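Personal Finance > Credit and Debt > Features

When the Past-Due Bill Belongs to Somebody Else

Errors in collection accounts remain among the most common reasons a consumer is denied an apartment lease or a car loan, according to housing and credit counselors at Plarkolent, a nonprofit counseling agency. The agency's annual review of client files, released in August, examined 518 credit reports brought in by people who had been turned down for credit or rental housing. Medical accounts, closed utility accounts and old wireless contracts made up most of the entries that clients wished to challenge.

The review does not claim to represent the country as a whole. Clients come to the agency after something has gone wrong, and the files reflect that. Even so, the counselors believe the patterns are useful to anyone who has not looked at a report in the past year.

How an Account Changes Hands

A bill that goes unpaid is usually handled first by the company that issued it. After several months the company may assign the account to a collection agency, which works for a fee, or sell it outright to a debt buyer. A sold account may be sold again. At each transfer, a file containing the consumer's name, last known address, balance and date of first delinquency is supposed to move with it.

In practice, the file is often thin. Counselors reported accounts in which the balance had grown without an itemized statement of interest or fees, and others in which the name of the original creditor had been replaced by that of a parent company the consumer did not recognize. A person who sees an unfamiliar name may reasonably assume the account is a mistake, or fraud, and set the letter aside. The account may be genuine, and the time allowed for a formal dispute will have started to run.

The date of first delinquency deserves particular attention. It governs how long the account may remain on a credit report, and it should not change when the debt is sold. Several clients in the review held reports on which a newer date appeared, with the effect of keeping an old account in view longer than the rules permit.

Why Small Balances Matter

Many of the disputed accounts were modest. One client had been declined for an apartment over a single water bill from a former address. Another, with a balance of $800 from a canceled equipment lease, was offered a car loan at a rate well above the one advertised. In both cases the client had income sufficient to pay the debt and had not known that it existed.

Newer scoring models treat small and paid collections more leniently than older ones do. Lenders and landlords are not obliged to use the newer models, however, and many continue to rely on versions that make little distinction between a minor unpaid bill and a large one. A consumer generally has no way to learn in advance which version will be used, although a lender will sometimes answer if asked directly.

Mail remains a weak point. The first notice from a collector is often sent to the address in the creditor's file, and people who move frequently may never receive it. Plarkolent advises clients to keep a record of former addresses and to place a forwarding order for every move, including short ones. Final bills from utilities should be requested in writing before an account is closed.
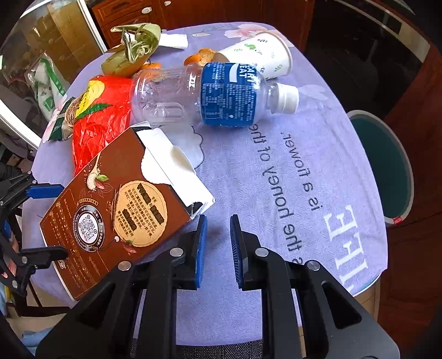
Steps in a Dispute

A consumer who finds an unfamiliar collection account should obtain reports from all of the major bureaus before writing to anyone. The same debt may appear on one report and not on another, or may appear twice under different owners. Copies should be saved with the date on which they were obtained.

The next step is a written request to the collector for validation of the debt. The letter should identify the account, state that it is disputed and ask for the name of the original creditor. It should not promise payment or acknowledge that the debt is owed. In some states, an acknowledgment or a partial payment can restart the period during which a collector may sue.

A separate dispute goes to each bureau reporting the account. Supporting documents should be sent as copies, with originals kept at home. Among the clients whose disputes were closed during the review period, those who enclosed a document, such as a canceled check or a closing statement, received a correction more often than those who sent a letter alone.

Counselors caution against firms that promise to remove accurate information for a fee. No company can do this lawfully, and the disputes such firms file are ones a consumer may file at no cost.

Looking Ahead

Plarkolent plans to extend its review next year to include accounts placed by private student lenders. The agency has also asked regional utilities to send a second notice before assigning a final bill to collections. Two have agreed to consider it.

Comments (3)

gracklehill
I had a collector show up on my report for a gym I quit years ago. The validation letter worked, but I had to send it twice. Use certified mail.

M. in Dayton
Does a dispute lower your score while it is pending? The article does not say, and my bank could not tell me either.

tworiversrenter
Our landlord would not say which score he used. He did let me explain the account in a letter and we got the apartment.

Related Articles
What a Debt Buyer Must Be Able to Prove
5 Questions to Ask Before Settling an Old Account
Medical Bills and the Waiting Period
How Landlords Read a Credit Report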